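Home Kitchen Garden Odd jobs Archive Contact

How to sort out the kitchen plastics and the scraps bin

Wrote this up because Rania Bataineh asked me for it twice and I kept saying soon. Quick version. Works for a small kitchen, one cupboard, not much time. Allow an hour the first go, less after that.

What you need
Two bins with lids, or one bin and a strong sack. A roll of liners that fit. Washing up liquid. A peg or two. Old tea towel. Somewhere to hang things.

Step 1. Check what your council takes
Do this first. Ours in Menley takes bottles and tubs at the kerb but no film at all. Over in Clesetcombe it's different again, they have a drop-off by the library. Look at the leaflet, and if you've lost the leaflet ring them. Don't go by the little triangle on the pack – it tells you what it's made of and that's all.

Step 2. Scraps bin
Keep it near where you chop. Small is better, you'll empty it more. Peelings, tea leaves, coffee grounds, stale bread if your collection allows it. No plastic in with the compost stuff, and watch for the stickers on fruit, they get everywhere. A sheet of newspaper in the bottom of the liner soaks up the drips.

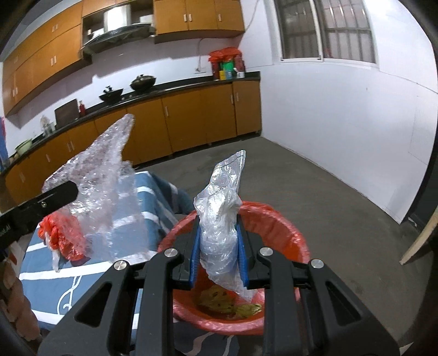

Clear bag over a lined bin.

Empty every other day in summer. In winter you can stretch it. If it smells, rinse the bin with hot water and a spoon of bicarb, leave it upside down outside untill dry. Lid off if you can stand it, flies permitting.

Step 3. Empty the bag drawer
Everyone has one. Ours was a carrier bag full of carrier bags behind the door, 64 of them when I finally tipped the lot out. Put a cloth down first so the crumbs don't go all over. Then shake each bag out over it.

Bread bags, cereal liners, veg bags, the thin ones from the market, the wrap off loo rolls. Labels and receipts out. Anything with meat juice in it goes straight in the rubbish, not worth the bother. Same for cling film. 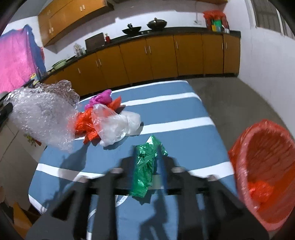 Step 4. Make piles
Keep to use again. Film for the drop-off. Rubbish.

Be strict with the keep pile. A dozen good bags does us fine, the rest is just hoarding. Obadia Rashidi next door keeps his in an empty tissue box, folded into each other so they pull out one at a time. Tried it, took ages, gave up. I stuff mine in a jar.

Test for film – scrunch it in your hand. If it springs back and is crackly like a crisp packet, it's probly not the stretchy kind and lots of drop-offs won't want it. If it stays squashed or stretches when you pull with your thumb, usually fine. Check the sign on the collection bin though.

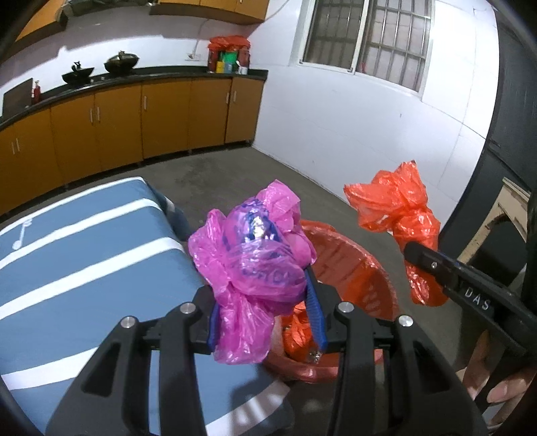

Thin pink bag, package still inside.

Step 5. Wash the ones worth washing
Inside out, warm water, tiny squirt of washing up liquid. Swish, rinse, peg up. Takes forever to dry flat so don't. I put wooden spoons in a jug and hang a bag over each one. Looks daft, works.

Never reuse a bag for food if it had raw meat or fish in it. Even washed.

Step 6. Squash it down
Film takes up daft amounts of room. Push everything into one big bag, kneel on it, tie the top while you're still kneeling. Ours goes in the cupboard under the stairs untill it's full, then to Stodside with the big shop. Don't make a special trip, you'll undo the good of it.

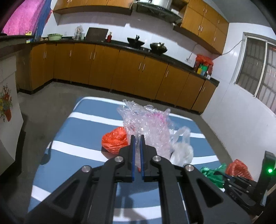 And write the collection days on something you look at. Back of the cupboard door for us. Khalil lent me a label maker and I've not given it back, sorry Khalil.

Step 7. Keep it going
Five minutes after the shopping's put away. Scraps out, bags into the jar, film into the sack. When the jar's full stop adding to it. Say no to bags at the till if you've got your own – I still forget mine in the car most weeks.

Liners: I get the Gosselin ones, 2 rolls at a time. Bit dear but they don't split. The cheap ones went on me halfway down the path, peelings all over the step.

Next up is the freezer drawer, once I've found the bottom of it.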